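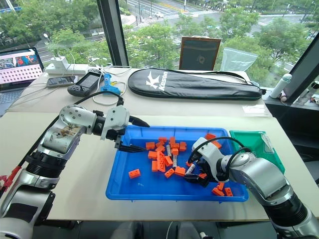 **Figure 3.** A grasp during the sorting task, seen from the head camera.

## 4. Picking from a Shared Tray

The sorting task was designed to test whether two arms can work out of the same container without a fixed split of the workspace. Most earlier bimanual setups give each arm its own half of the table, and collisions are avoided by never letting either arm cross the middle. We wanted to drop that rule. In our task both arms pick from one source tray, and the policy has to decide at each step which arm moves, what it picks, and whether the other arm should wait. In Figure 3 the right gripper has closed on a gray metal cylinder while the left gripper is also lowered into the blue tray, among the orange bricks. Under the old rule, a cylinder lying on the left side could be picked only by the left arm, even if the left arm was busy.

### 4.1 Task and objects

Each episode starts with a mix of interlocking toy bricks and small metal cylinders in the source tray. The goal is to move every cylinder to the smaller green tray beside it and leave the bricks where they are. An episode ends when all cylinders are in the green tray, when a brick has been dropped outside both trays, or when the time limit runs out.

We picked these two object types because they fail in different ways. The bricks have flat sides and studs, and they tend to lock against each other or stand on end when poured. A gripper that pushes down on the pile will often shift several at once. The cylinders are smooth and roll. If the fingers touch one off center, it moves away and may end up under a brick, where the head camera can no longer see it. A policy that is good at bricks isn't always good at cylinders, and we saw this early on when a checkpoint trained only on brick stacking knocked most of the cylinders against the tray wall and then stopped.

The objects are poured by hand from a cup held above the middle of the tray. We do not spread them out afterward. If an object bounces out of the tray during pouring, the whole pour is repeated.

### 4.2 Data collection

Demonstrations were recorded by teleoperation, with one operator controlling both arms. Korkor Bonsu and Audrey-Anne Li recorded all of the training episodes, switching off after each block. We kept 91 episodes for training after removing those with dropped camera messages or an operator reset in the middle. Nine more episodes were held back and used only to choose the checkpoint.

Operators were told to use whichever arm had the easier reach and to pause the other arm if the two were getting close. They were given no rule about the order of picks. We found that the two operators had different habits. One cleared bricks off a buried cylinder with the left gripper and then grasped with the right. The other went for visible cylinders first and left the buried ones for the end. We considered asking both to follow one procedure but decided against it, and the policy was trained on the mixed data with no operator label.

Background items on the second table were left in place and were moved as people in the lab needed them. The windows were not covered. Daylight on the trays changes a good deal between morning and late afternoon, and the metal cylinders pick up bright highlights that shift with it. Episodes were recorded at all times of the working day so that the training set would include this variation.

### 4.3 Policy

We compare two policies. The first, Varkus, is a single network that takes the head image, both wrist images, and the joint positions of both arms, and predicts a short sequence of joint targets for all joints at once. It has no explicit notion of which arm is active. Waiting has to be learned as a sequence of targets that stay the same.

The second, Zomside, uses the same image encoder and the same action decoder but adds a small turn-taking head. At the start of each action sequence this head outputs one of four modes: left moves, right moves, both move, or both hold. The decoder is given the mode as an extra input. Mode labels for training were produced automatically from the recorded joint speeds, using a threshold below which an arm was counted as still. No labels were added by hand.

Both policies were trained on the same episodes for the same number of steps, with the same image crops and color changes. The head image was cropped to the tray area plus a margin wide enough to keep both wrists in view when the grippers are lowered. In an early version we used a tighter crop, and the policy had trouble telling whether the other arm was above the tray or just outside it.

### 4.4 Evaluation procedure

Each policy was run for 90 episodes. Runs were interleaved, so that one episode with Varkus was followed by one with Zomside, and the person pouring the objects was not told which policy would run next. The person at the emergency stop did know, since the policy name is printed in the terminal at startup. We don't think this affected the outcome, but it could have affected when an episode was stopped.

We recorded three kinds of failure. A missed cylinder is one still in the source tray when time runs out. A stray brick is any brick placed in the green tray or dropped on the table. A contact stop is an episode ended by the operator because the two arms touched or were about to.

### 4.5 Results

Zomside completed more episodes than Varkus, and most of the difference came from contact stops. Varkus often started to lower the second arm while the first was still closing on an object. In open parts of the tray this caused no harm. Near the center, where the pile is usually deepest, the wrists came close enough that the operator had to step in. With Zomside we had 2 contact stops over the full evaluation, both in episodes where the last cylinder was pressed against the near wall of the tray and both arms tried to reach it from the same side.

Missed cylinders were the most common failure for both policies, and here the turn-taking head gave no clear benefit. When a cylinder was fully covered, both policies tended to hover over the pile and then repeat a grasp at a place where a cylinder had been seen earlier. Neither uses any memory beyond the current images, so a cylinder that rolls out of sight is lost until something uncovers it. In several successful episodes the uncovering was accidental: a failed grasp shifted the pile and brought the cylinder back into view.

Stray bricks were rare. When they did occur, the gripper had usually closed on a cylinder and the edge of a brick together. The brick then fell off on the way to the green tray or was released into it along with the cylinder. The wrist images in these cases show the brick plainly, and we expect that a check after the grasp, before the arm moves away, would catch most of them.

The predicted modes were easy to read and were useful for debugging. Zomside chose "both move" mainly at the start of an episode, when cylinders were visible on opposite sides of the tray, and moved to single-arm modes as the tray emptied of targets. It almost never chose "both hold," which appears in the training data mostly as short pauses by the operator. We tried removing this mode and retraining. The resulting policy behaved much the same in a short informal check, and we did not run it through the full evaluation.

### 4.6 Limits of the task

The source tray and the green tray stayed in nearly the same place in all episodes, with the green tray to the right. This favors the right arm. The left arm has to cross over the source tray to make a drop, and operators avoided doing so when they could. Both policies picked up this preference. With the trays swapped, we would expect the split of work between the arms to change, but neither policy was trained on that layout, and in a few trial runs with the green tray on the left both of them carried the cylinder to the right and released it over the bare table.

The same number of training episodes may also be too small to separate the two policies on buried cylinders. We return to this in Section 5, where the Tetteh simulator is used to produce tray layouts with a controlled amount of overlap between objects.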